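My project compares two hand-held gripper kits for recording household jobs, and I ended up using the Tevitz for nearly all of it – the Atlow one was just too heavy for my wrists. I picked laundry as the test job and did it on a bed, which felt more realistic than a lab bench.

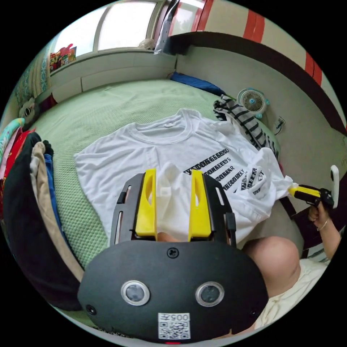 *Fig. 1: Lifting a fold of the white T-shirt with both grippers*

The yellow fingers are the best bit of the kit! They pinch thin cotton nicely and I hardly ever had to go back for a second try. Thick seams were harder going, and the trigger gets stiff after 25 minutes or so of folding (I've put that in my notes to the supplier, Thevar).

## Two hands or one?

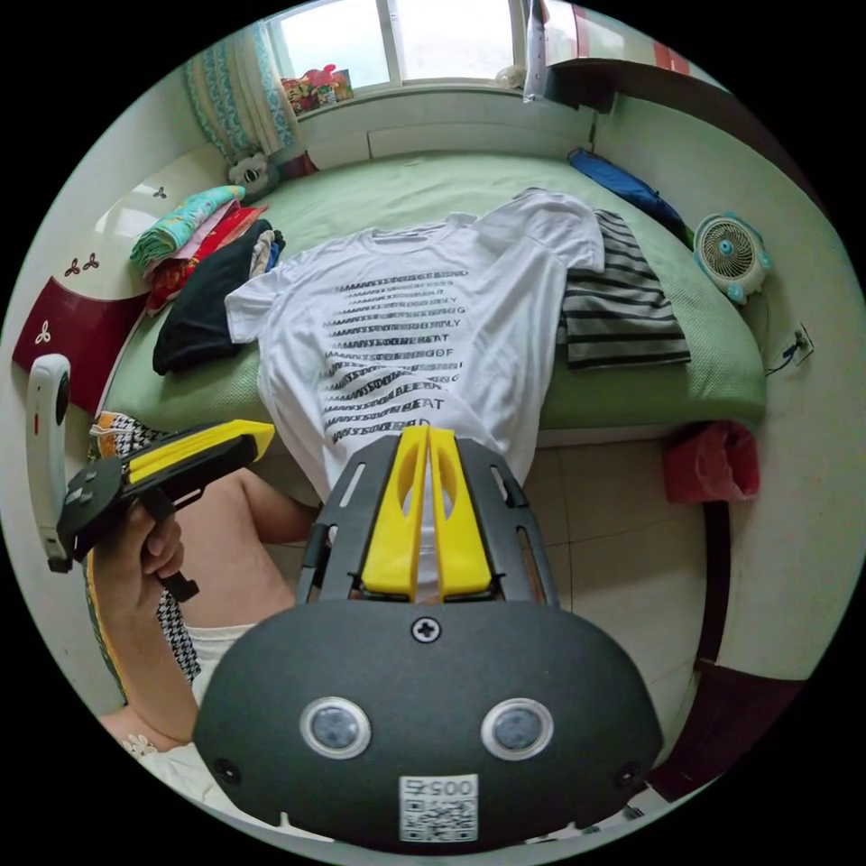

*Reading time: 1 minute*

I wanted to manage with one gripper to save money, but a T-shirt really needs two, one for each side. Over the whole project I recorded 200 folds and kept 82 of them, mostly losing the others to my own clumsy starts. If I carried on in February I'd try towels next, and ask for a softer trigger spring.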